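Thread: Reviving an old Dell office tower, worth it? (I say YES)

taner_y
20 Jun 2020
OK so I've been lurking in the refurb section since spring and I finally have something to post. Picked up an old Dell office desktop at the Ukitz flea market, paid less than I'd spend on lunch, and I'm having the best time with it. The plan is a quiet little machine for the hallway desk: music library, recipes, and some old strategy games if it can manage them.

Side panel's off, power supply label and then the board with the CPU in its socket:
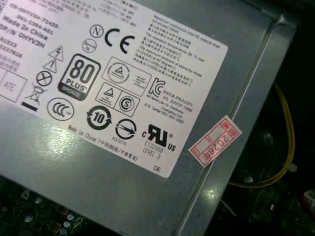
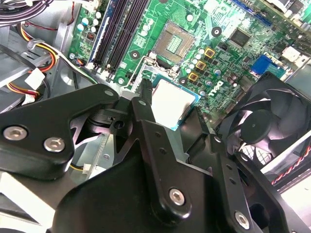 Sixten Fjeld
Love a cheap Dell tower. Before you spend a cent on it, put an SSD in. I did mine last July and it was like getting a new computer. Even a small one is plenty if the music lives on the old hard drive.

One thing to check is the power supply. If you ever want a graphics card for those games, look at the wattage and whether you've got any spare connectors. Some office supplies don't have the extra plug, and then you're stuck with the low-power cards (there are some nice ones though!).

taner_y
SSD is ordered! I read the part number off the label, DP/N 0HYV3H, and I'm going to look it up tonight. No graphics card for now. I want to see how far it gets on its own.

GonulB
I'm going to be the grump. I ran an old office box as a music machine for almost a year and the power bill annoyed me the whole time. A small used laptop does the same job, takes less space, and you get a screen and a keyboard with it. For a hallway desk I'd go laptop every time.

Sixten Fjeld
Depends how long it's switched on, no? If Taner wakes it up for an hour in the evening I can't see it mattering. And you can't have this much fun inside a laptop. Everything's glued or tiny or both.

GonulB
Fun, sure. I've just seen a lot of "quick little projects" end up under a bed. Two of them were mine.

taner_y
Ha, fair. I did think about a laptop, but I really wanted to learn what goes where. I've never changed a CPU cooler or even fresh paste in my life and now I'm reading about paste at breakfast. My cousin thinks I've lost it.

Hannelore M.
Welcome to the paste years, Taner! Small dot in the middle, let the cooler spread it, don't fuss. And clean the old stuff off with isopropyl and a coffee filter, it doesn't leave fluff behind. Change the coin battery while you're in there too. A dead one makes the clock reset every time you pull the plug and it drove me up the wall until I worked out what it was.

Kaan K.
Disagree on the dot. I do a thin line, works great on everything I've built. But yes yes yes to the coin battery.

Hannelore M.
Line, dot, smiley face, we'll be here until Christmas.

Sixten Fjeld
Taner, what are you putting on it? I'd go for a light Linux, something with a plain desktop. Write down your BIOS settings before you start changing boot order.

taner_y
Linux, yes, I've got two different ones on USB sticks and can't choose. Will try both over the weekend and report back. Also does anyone know a good way to get the flea market smell out of a plastic front panel? Dish soap made it smell like flea market and lemons.

Kaan K.
Baking soda, closed box, leave it for a few days. Worked on a radio I bought in Plenden that had clearly lived with a smoker.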